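Keeping the top of a painted drawer cabinet nice

We have in our kitchen a gray wooden cabinet with drawers, painted matte. I use the top every day for putting down shopping, fruit and drinks, and after some years I have learned how to care for it. I write here what works for me.

Matte paint does not like to be rubbed hard. If you rub one spot many times, it becomes shiny and you will see it always when the lamp is on. I use a soft cloth, warm water and one drop of dish soap, then a dry cloth. For sticky rings from juice, lay the damp cloth on the ring for 7 minutes and only after this wipe, with light hand.

Cans are the worst for scratches, in my experience. The bottom rim is metal and it is sharp enough to leave a gray line if you push the can across the paint. Lift it up and put it down, never slide. When I unpack the shopping, I take each can by the middle. 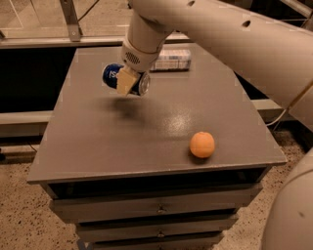
Soda can lifted clear of the gray top, with one orange near the front.

Fruit is more gentle, but do not forget it there. A soft orange can leave a mark under it which goes into the paint. I turn the fruit every second day and wipe the place under.

For small scratches I keep a jar of leftover paint, 50 ml is plenty. Before touching up I go over the scratch with 180 paper, very lightly, and remove the dust. Use a thin brush and let it dry overnight.

The drawers need care also. Once a year, in May, I pull them out and rub a candle on the wooden runners. Do not fill the top drawer with heavy cans, put them in the lowest one.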